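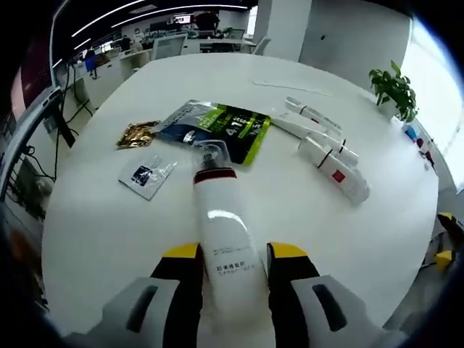 Topic: Desk & Storage

1/ Clearing the round white table before Wednesday. Everything on it gets sorted by how it's sealed, then by size. Starting with the tall white bottle, the one with the red band and dark cap. It stays upright in storage, nozzle end up.

2/ White tubes next, three of them. They look alike from a distance, so read the print before grouping. The largest has a small red square on its side. Tubes go flat in a shallow tray, black rings all facing the same way.

3/ Flat packs: the blue and green pouch with 4.1 on it, the gold foil packet, the clear sachet with the dark blue label. These file vertically in a divided box. Foil creases if you stack anything on it.

4/ The tray I use is the Toma, 56 mm deep inside. The 60 mm divider fits with the lid off. With the lid on it needs trimming, and Tsion Hadgu has the good knife.

5/ White cord: coil it loosely and fasten with one tie. It disappears against a white tabletop, so find it before wiping.

6/ Plant stays on the table. Move it to wipe under the pot, then put it back on the window side. Glossy leaves show dust. Damp cloth, no spray.

7/ Labels go on the short side of the box, 17 mm tape, black on white. Contents only. Last time we added names and had to redo the lot when Babatunde Akande changed desks.

8/ Small blue and red items by the window are still unsorted. They get their own box once Saron Adugna says which shelf is free.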